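4.2 Start pose for the laundry-loading trials

Applies to the Lesari bimanual policy, head camera view. All 80 trials use the same start pose.

1. Open the washer door fully and confirm that the drum is empty.
2. Set the basket on the floor directly in front of the washer, long side toward the door opening.
3. Place one garment in the basket. Do not fold it.
4. Bring both arms to the ready position with the grippers open and nothing between the fingers.
5. Check the head view. The drum opening, the garment and both pairs of fingers must be visible.
6. Start the policy and log the outcome at 50 seconds.

NOTE: The policy was trained on 1,677 demonstrations with the door already open. Trials with a closed door are scored separately (Section 4.4).

CAUTION: Keep the wrist camera cables clear of the door hinge. Press the stop button before reaching into the basket.

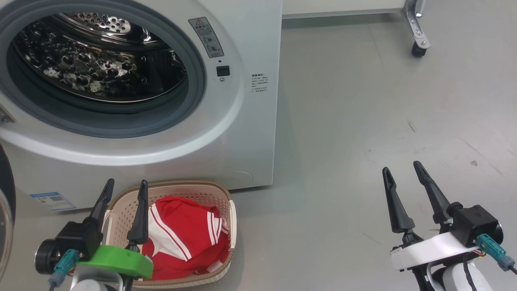 Manual rev. 4, p. 50

Comments (2)

Ruan Gumede
Does step 5 apply if the basket rim hides part of the garment?

Florian Gaillard
Yes. Partial occlusion is fine provided the policy gets some cloth in view. We left those trials in the results table.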